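Peg board task for a student club – is our 85 percent believable?

Posted 2020-08-09 by Niten

I help out with a school robotics club. The kids' arm is supposed to put pegs into a red base block, and their report claims 85 percent success. I watched 17 tries in March and wasn't impressed. Would a judge accept that number?

Hryhorii Koval

Not from me. Ask what they counted as a success. A peg leaning in the hole? A try restarted after a bad grip? Student teams love to drop those – I've seen it every season. Also ask who set the pegs out between runs, and whether they always went back to the same spot. 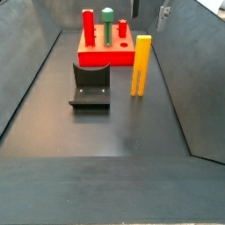 If they did, the arm may only be replaying one good path. Have someone outside the team move the block and the loose parts before every run, then write down all the results, bad ones too. I'd take a low score with a full log over 85 percent with no log.

Sydorenko

Just buy a better gripper, ours was junk until we did.

Anum

A gripper won't fix bad bookkeeping. I agree with Hryhorii about the log, though I doubt most judges read it. Ours gave us 3 minutes and asked what the arm cost.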